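Cahier d'atelier, vendredi, 7 h 40

Reprise du convoyeur de Tamenstead. Enfin une bonne matinée ! Les accouplements élastiques Ivero sont arrivés hier soir, et j'ai pu en monter un sur l'arbre d'entrée du réducteur avant même le café. L'étoile en polyuréthane entre à la main, sans jeu sensible, c'est un vrai plaisir après les vieux manchons à denture qu'on devait chauffer pour les sortir.

Alignement au comparateur, base aimantée sur le moyeu moteur. Premier relevé pas fameux : 7 centièmes en radial, et un pied mou côté ventilateur. J'ai glissé une cale inox sous la patte arrière gauche, resserré en croix, repris la mesure. On est à 2 centièmes. Je n'avais jamais obtenu ça sur ce châssis, qui vrille dès qu'on le regarde ! 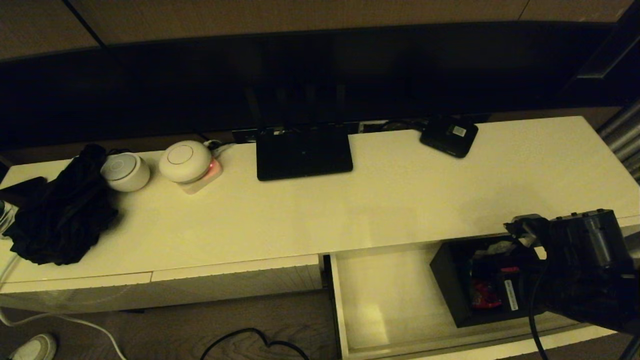 Mise en route à vide ensuite, 40 minutes, moteur à mi-vitesse puis pleine vitesse. Le bruit de fond a complètement changé, on entend maintenant la chaîne (avant, le claquement de l'accouplement couvrait tout). Carter du réducteur tiède au toucher, pas de suintement au joint à lèvre. Vibrations relevées sur les deux paliers, courbes rangées dans le dossier Kramer avec celles de l'ancien montage. La raie à deux fois la vitesse de rotation a presque disparu, allez voir, c'est très parlant.

Un point à surveiller : la clavette côté récepteur. Elle est juste en longueur et la vis de pression tombe tout au bout. J'ai mis du frein-filet moyen, mais je préférerais une clavette plus longue, à retailler dans la barre qui reste près de la scie. Couple des vis de moyeu : valeur de la notice, marquées au feutre jaune.

Reste à faire :
- essai en charge à 80 % avec les bacs lestés
- contrôle de l'étoile après l'essai, chercher des traces de poussière
- demander à Stermont s'ils ont la même étoile en dureté supérieure
- remonter le carter de protection (il manque une vis M6)

Si l'essai en charge passe, j'aimerais équiper la deuxième ligne dans la foulée. Le comparateur est resté sur l'établi, merci de ne pas toucher au zéro.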